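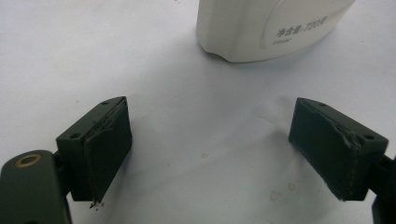

Hazel Thibodeaux has refinished, resurfaced and cleaned white tabletops for most of her working life, and she begins the conversation by correcting the term. "People say 'white table' as if it were one material," she says. "I get calls about painted board, melamine, lacquer, solid surface, powder coat. The stain looks the same in all of them. The treatment is different in each."

Her workshop in Gamthorpe takes in tops from offices, school labs and private kitchens. The work is split between restoring tops that have been damaged and advising owners on how to keep the rest in service. The second part, she says, takes up more time than it used to.

The most common complaint is a scatter of small specks that will not wipe off. Thibodeaux sorts them into deposits and defects before touching anything. A deposit stands above the surface and can be felt with a fingernail. A defect sits level with the surface or below it. "If you scrub a defect you make a dull patch with a defect in the middle of it," she says. "Then the customer has two problems and I have an argument."

Her test is a flashlight laid nearly flat on the table. In low-angle light a deposit throws a short shadow. Overhead light is poor for this, she says, and soft overhead light is worse, as it evens everything out and hides the texture.

For deposits she starts with dry removal. A plastic scraper, held at a shallow angle, takes off crumbs of rubber, dried glue and food residue. Wiping first is the usual mistake. Rubber crumbs in particular smear under a damp cloth and leave a gray streak that then has to be treated as a stain.

After scraping comes water with a little dish soap, then a rinse, then a dry cloth. She asks customers to stop there and wait. "Leave it overnight. Look at it again in the morning, in daylight. A fair number of marks I am asked to quote on are soap film."

If a stain remains, she moves to alcohol on a cotton pad, tested on the underside or along the back edge. The pad is checked after each pass. Color on the pad can mean the stain is lifting. White on the pad means the finish is lifting, and the work stops.

Wiroj Nilsuwan, who handles the spray work in the same shop, is responsible for the tops that cleaning cannot save. He considers white the least forgiving color to repair. "White is never white," he says. "It's a little blue, a little yellow, a little gray. You mix for the one in front of you, and you mix in the light it's going to live in."

He keeps 4 reference panels for judging a match, each sprayed with a slightly different tint. A bluish-gray white next to a window can look plain under warm bulbs, so he carries the panels to the customer's room whenever the top is staying in the building. Spot repairs are limited to areas smaller than a coin. Past that size he resprays the full top, and the edges with it.

Drying is where schedules slip. The shop allows three days before a resprayed top goes back into light use. Nilsuwan would like longer. Bottles and cups are the main risk in that period - a container left standing on a fresh finish can print a ring into it, even when the bottom of the container is clean.

The same caution applies to older tops, according to Thibodeaux. She suggests a tray for any bottle that stays out, particularly one holding cleaner or solvent, as drips tend to run down the side and collect under the base. White plastic bottles on white tables cause their own trouble. "You don't see the ring until you move the bottle, and you don't move the bottle."

Asked about abrasive sponges, she is brief. "No." Asked about baking soda, she allows it on solid surface and refuses it on lacquer. Bleach she will discuss only for solid surface, diluted, and for two minutes at most before rinsing.

The shop's last large job was a set of shared worktables for an office in Plandolby, where more than 60 tops were inspected in March. Most were cleaned in place. The remainder went to Nilsuwan, and a few were turned over and refinished on the other side at the client's request.

Thibodeaux does not recommend replacing a top over specks alone. Her threshold is swelling at the edge, where water has gone into the board. Until then, she says, the owner should buy a plastic scraper and keep it in the drawer nearest the table.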